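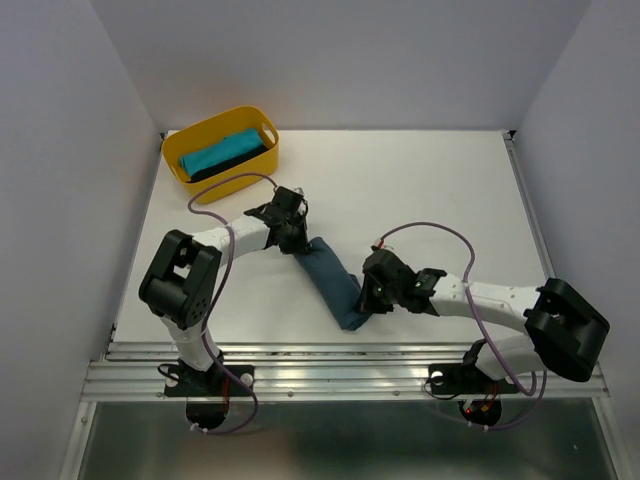 Cell 2 at Cekham, both grippers on the cloth, basket at the back left.

Workshop > Small arms and cells > Maintenance > Two-arm cloth cell: cable routing and elbow servo

Posted in February by Mirjam Dewulf, 14:50

Looking for opinions on cable dressing before I strip this cell down. Two small servo arms on a common aluminium rail, white board as the work surface, walls on three sides. The job is cloth handling: take a cloth out of the basket, pull it out between the grippers, fold, put it down. Software is not the question.

The fault is intermittent loss of the right wrist servo. It drops off the bus, the arm holds position for a moment, then the controller faults the whole side. The log has 19 of these over 741 cycles. The left arm has none in the same period. Most of the faults come when the right elbow is sharply bent and the forearm is reaching across to the centre, much as in the picture.

Each arm has one purple cable running from the gripper back past the large joint and down to the base. I left a free loop at the gripper end on both. The right one stands up above the forearm. The left one goes up and over towards the basket before it comes back down the arm.

Done so far:
- swapped the right wrist servo for a spare, fault unchanged
- reseated the connectors at the base, fault unchanged
- checked the supply at the base under load, no dip that I could measure
- tightened the base bolts on the rail, one was slack on the right

I have a replacement cable. I would like to know whether to route it the same way or differently.

---

nustley_bench, 15:20

Cable. You have already moved the servo out of the question. Put a meter across each conductor at the wrist end and work the elbow by hand with the power off. If one goes open at full bend you have your answer in five minutes.

Your loop is too big as well. I would take it down by half and tie it to the forearm. Those links have holes in them, use them.

---

Henk Koster, 15:45

Agree on the meter, disagree on the tie. If you fix the cable to the forearm near the elbow, all the bending is forced into the short length between the tie and the joint. We did this on the Prins cell and broke two cables at the same place, 50 mm back from the tie. A loose loop looks untidy but it spreads the bend.

What matters is where it crosses the elbow. In your picture it drapes down along the joint. Check the jacket there for flattening. Check also that it cannot get between the housing and the right wall when the arm folds back.

---

nustley_bench, 16:10

A loose loop over a cloth cell is asking for a snag. The left one is worse, it passes right in front of the basket. Sooner or later a gripper comes up out of there with a cloth and takes the cable with it. Tie it with a soft strap and leave slack on both sides of the joint, then you have neither problem.

---

Mirjam Dewulf, 16:35

No snags recorded on the left, but I take the point. Soft strap is a fair compromise. I have some 70 mm of clearance between the elbow and the wall at the worst pose in the program, so I doubt it is being trapped.

Will meter it tonight.

---

Henk Koster, 17:05

While it is off, look at the small clips at the bases. If the cable is pulled tight in a clip, every movement of the first joint works the connector. It should slide a little.

---

Mirjam Dewulf, 21:30

Metered. One data conductor goes open with the elbow near full bend and comes back when straightened. Jacket is slightly flattened where it crosses the housing. New cable in, soft strap halfway along the forearm, loop kept but shorter. Left arm not touched yet. Running overnight.

Comments (3)

vivurstead_tech: Same symptom here, same conductor. Ours was a bad crimp at the wrist plug, so cut the old one open before you bin it.

nustley_bench: Move the basket or move the left cable. I still say that one is next.

Henk Koster: Recheck that slack base bolt after the overnight run and put a paint mark across it.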